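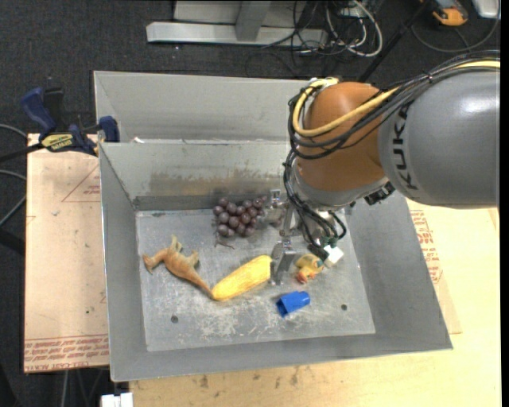 Search this book Go

Chapter 7
Open Bins for Small Mixed Goods

Small goods of unlike shape are commonly stored in open sheet-metal bins. The bin has a flat floor and sloping walls. The slope returns stray items to the floor and leaves room for access from above. This chapter treats floor wear, wall angle, and the spacing of items.

Section 7.1 defines fill level. A bin is sparsely filled when most items rest directly on the floor and few touch each other. Soft, rounded, and elongated items settle differently, and an elongated item usually comes to rest on its side.

Section 7.2 covers surface condition. Scuffing is recorded by area, staining by wall. The worked problems use the Rasuscombe bin, which has a floor width of 800 mm and an empty mass of 31 kg.

Section 7.3 deals with compartments that share a wall. Readers should review the friction tables on page 185 before starting.

3 comments · 12 shares

We use cookies to remember your place in the text. Accept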